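Stestorus Voda 2 Storage Bin, White, with Lid

Price: see cart. Ships flat-stacked with lid attached by paper band.

Most plastic bins are sold with a lot of promises, and we have read enough of them to be tired. The Voda 2 is a white open-top bin with a divider ridge across the floor and a lid that lifts all the way off. We carry it because it has come back to us less often than the one it replaced. It is not airtight, whatever the old box said, and we asked Stestorus to take that word off the label. They did, in April.

What it claims and what we think

"Stackable to any height." No. Two high with the lids on is fine. Three high is fine if the bottom one is full of something that doesn't shift, such as paper. Past that you are trusting a lid to be a shelf.

"Fits every standard shelf." There is no standard shelf. Measure yours, and leave a finger's width above the rim or you'll be pulling the whole bin out each time you want a stapler.

"Stays white." Ours sat in the shop window from one summer to the next and the side facing the glass went cream. Kept in a cupboard it has done better. Dish soap gets off most marks; scouring pads take the shine with them.

The divider is the part people ask about. It's a low ridge in the floor, so it will keep a row of folders from sliding into a row of envelopes, and it will do nothing at all for loose screws. If you need real compartments, the Prastetier tray set costs more and is worth it. We say this knowing it loses us the sale of a bin now and then.

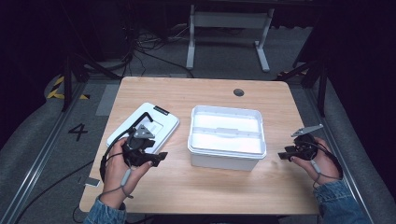

Sizes and stock

Voda 2 Standard: item 696, white only
Voda 2 Deep: item 1272, white only, lid sold separately
Replacement lid: fits Standard, does not fit Deep
Minimum trade order: 400 pieces, mixed sizes allowed

The Deep uses a different lid from the Standard even though the two look alike in the catalog. Check the item number before you open the wrapping. We can't take lids back once the band is off.

Warranty

Stestorus gives 2 years against cracking. Read the terms — "normal indoor use" leaves out garages, and they have turned down claims for bins stored in one. Keep the receipt anyway. Claims go through us, to Igor Wróbel at the parts desk, and he will want to know where the crack starts.

Customer notes

"Bought six for the office. Five lids fit well, one needed a shove. The rim is comfortable to carry by. Not convinced it's worth more than the Vasić bin, which I also own and which looks the same from across the room." — Zixuan Zheng

Also see: Vasić open bin, Prastetier tray set, shelf labels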